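4.2 Where the crumbs go

Households in the Burnside sample were asked to keep a diary of every time they wiped a kitchen surface. The diaries ran through September and produced 343 usable entries, plus one long complaint about a brother-in-law. Most people wiped what they could see from the doorway. The far corner of the counter, in the words of one diarist, "belongs to the house."
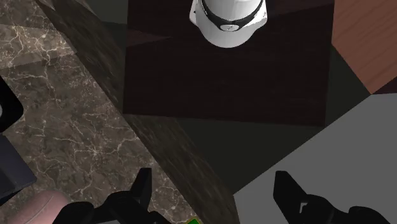

Source: rendered by M. Suvarna for the Flarkgate kitchen set.

Dark surfaces were wiped less often than light ones, a result that will surprise few owners of dark surfaces. Awasthi calls this the pardon effect. Of the 68 households, 23 said they had picked a dark finish with this in mind, and 8 more said so once their spouses had left the room.

Stone was another matter. People who had paid for stone wiped it with real devotion - in the first year. After that the entries thin out, and the word "later" turns up a good deal. We had hoped that Shen's tidiness scale would predict the drop, but it mostly predicted who returned the diary on time. 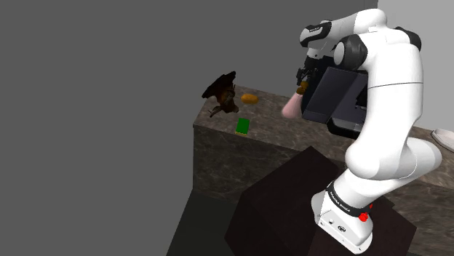 Figure 3. Stone countertop, Flarkgate kitchen set (rendered).

Self-reports of cleaning are, of course, generous. We return to this in Section 5, with the Clelov swab data.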